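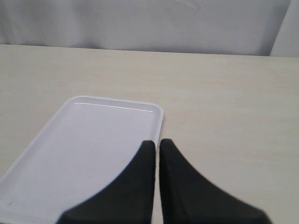

In Praise of the Slow Example

Filed under: Opinion, Robots and Learning
Last updated: April

There is a kind of pride in my line of work that attaches itself to big numbers, and I have been as guilty of it as anyone. When our little group at Posmont started gathering examples for a learning system we call Wultach, the first thing we put up on the wall was a target, and the target was 2000. That meant 2000 recorded runs of a robot doing simple kitchen-table chores, each one steered by a person, each one saved so the system could study it later and try to do the same. I wrote the number myself, in fat marker, and I remember feeling very pleased with it.

I have come to think it was the wrong thing to write, and I'd like to explain why, at the risk of going on a bit.

When a number is on the wall, people drive toward it. A person who is steering a pair of arms and wants to get to the end of the afternoon will find the quickest way to do a thing and then do it that way forever. The tray goes in the same spot. The hand comes in along the same path. You end up with a great heap of recordings that are all the same recording, and the system that learns from them is like a child who can play one song on the piano, beautifully, so long as you don't move the bench.

My colleague Eleri Jarman was the one who said so out loud. She had been looking through the early batches and set aside 208 runs that she said could be swapped for one another and no one would know. I argued with her (I argue with everyone, my family will tell you), and then I sat down and watched them for myself, with a pot of tea, and by the bottom of the pot I had no argument left.

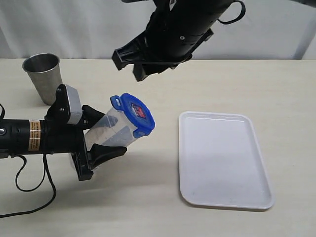 What the machine can learn from a person taking their time

Think of what goes into holding a plastic food container with a snap-on lid. You and I have done it so many times that we've stopped noticing there is anything to decide. But a gripper with two fingers has to take hold somewhere, and a clear container is hard on cameras, because so much of what they get is whatever lies behind it. Tip it one way and the lid is easy for a second arm to reach. Tip it another and you've made trouble for yourself. A person who is rushing will settle on one grip and never stray from it. A person who has been given time will try it from the side, from below, a little too high, and then fix it. I have grown very fond of those little corrections — they are where most of the teaching is, as far as I'm concerned.

The usual answer to this, and I heard it again at a workshop this spring, is that quantity has a quality of its own. Gather enough and the odd and useful cases will turn up by themselves. There's something to that, and I don't want to be the old fellow shaking his fist at the scale of things. If you have a hundred rooms and a hundred people in them, each with their own habits, then variety may well come along for free. We have one table and a handful of people. Our habits are all we've got, and they harden fast.

So we changed the way we work. The target came down. In its place each person now gets a session of 40 runs, and before starting they jot down what they mean to vary: where the tray goes, how far it's turned, which arm goes first. We used a scheduling tool called Prurkine for a while to shuffle all this, and it did a fair job, but I found people paid more attention to a plan in their own handwriting. We also stopped throwing out the clumsy runs. A fumble that ends well is kept, with a note.

The cost is real, and I won't pretend otherwise. In our first month of doing it the slow way we finished with 87 runs that we were happy to keep, and I had to go and explain that to the good people at Atallah, who help pay for all this and who had seen the earlier number on the wall. They were kinder about it than I deserved. One of them asked whether a metal cup was really so different from one run to the next, and I said I'd have asked the very same thing a year ago.

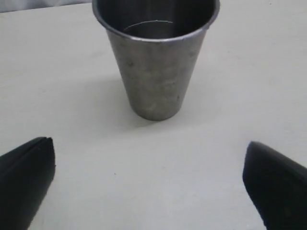
The steel cup, as the wrist camera sees it, with the fingers open and not yet touching.

I do think it is different. A bare metal cup changes its look with every bit of light that falls on it, and one with a few scuffs on its side has a face of its own from each direction. Come at it with the fingers wide and you leave yourself room to be wrong. Come at it narrow and you had better be right. Those are two separate lessons, and I would like Wultach to have both, even if it means fewer lessons in all.

If you are setting up a table of your own this year, my advice is to leave the marker in the drawer for the first few weeks. Sit beside whoever is steering. Ask them which part felt awkward, and then ask them to do that part again some other way. Eleri keeps a notebook of the answers, and I'd sooner lose a week of recordings than lose that notebook.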